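Bring back the proper breakfast at work

Zeeshan Butt

The canteen at Druline closed in February. I worked there for 3 years and ate breakfast in it most mornings, and I still think shutting it was a mistake.

The firm's case was simple. The canteen lost money, and the space could hold more desks. Staff were given a discount at the coffee chain across the road and told they would hardly notice. The firm has 189 people on that site. Before the change, 99 of them used the canteen in the first hour of the day. I know because the manager, Fahad Cheema, kept a tally on the back of the till rolls and showed me.

Those people now eat at their screens or don't eat until noon. I did both. You buy something in a paper bag, you answer messages with one hand, and by ten you can't remember what it tasted like. The drivers, who used to sit with the office staff, eat in their cabs. I used to sort out half my problems with the drivers over toast. Afterwards it took emails, and the emails took days.

I don't think a firm has to provide a full kitchen. Fahad's first menu had 11 hot dishes on it and most of them went in the bin. What people wanted was bread, something sweet, a hot drink and a chair.
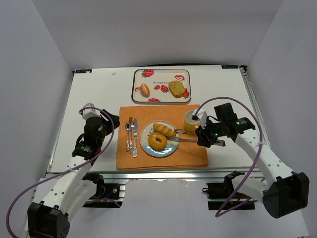 A plate and a fork matter more than managers think. Food on a plate makes you sit down, and people who sit down talk to each other. A bag lets you walk off with it.

The cost is smaller than it looks, too. Edadmont, where I work now, gives over one room with a toaster and a long table. Bread comes in from a local baker and we pay into a tin. It isn't perfect – the toaster is slow and the butter runs out on Fridays – but the room is full by half past eight.

Druline could do the same with the old store room on the ground floor. It has a sink and a window, and when I left there was nothing in it except boxes of brochures.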